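Stage gates for a small idea fund - keep or dump?

vikas_d
1/15/19
Hi all, Vikas Dhillon here. I run the idea scheme at Strickland, and we've got a small pot for early stuff, 2,000 per idea, no business case needed. Now finance wants three gates before anyone sees a dime. I think that kills it. By gate two people have gone back to their day jobs! Has anyone kept a fund this size gate-free for more than a year?
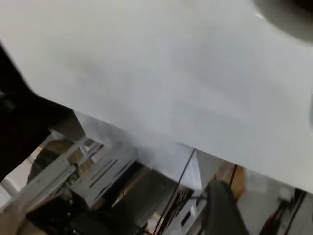

White sheet, close up

ollodico_fan
We did it for two years at Enell. 111 ideas came in, 40 got money, and I could tell you what happened to maybe half of those. So I'm with your finance people, sorry. One gate, though, three is silly.

marinv
Disagree with ollodico_fan. Losing track is a follow-up problem, and a gate up front won't fix it. What worked for us was a ten minute chat every April with each person who got funded. No slides, no form.

vikas_d
Marin, did your bosses ever push back on that? Mine like a form. They really like a form.

marinv
Oh sure, the first year was rough. I ended up writing half a page per idea myself and sending it upstairs, and that kept them quiet (mostly). 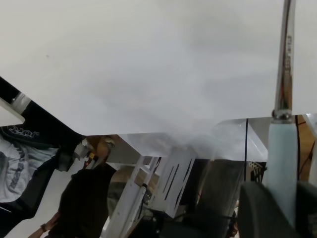 Re: Stage gates - who signs off?

nurnonden
Jumping in from the other thread. Who says yes matters more to me than how many gates you have. We had one gate with six people on it and it took longer than the old setup with four gates.

ollodico_fan
OK, that's fair. Ours was one person and she was quick, but she only liked software ideas - so guess what we got.

vikas_d
Thinking of two people, swapped out every April, and either one can say yes alone. Too loose?

nurnonden
Fine for 2,000. I wouldn't do it for anything bigger.

ollodico_fan
Still too loose for me, but post the numbers when you have them.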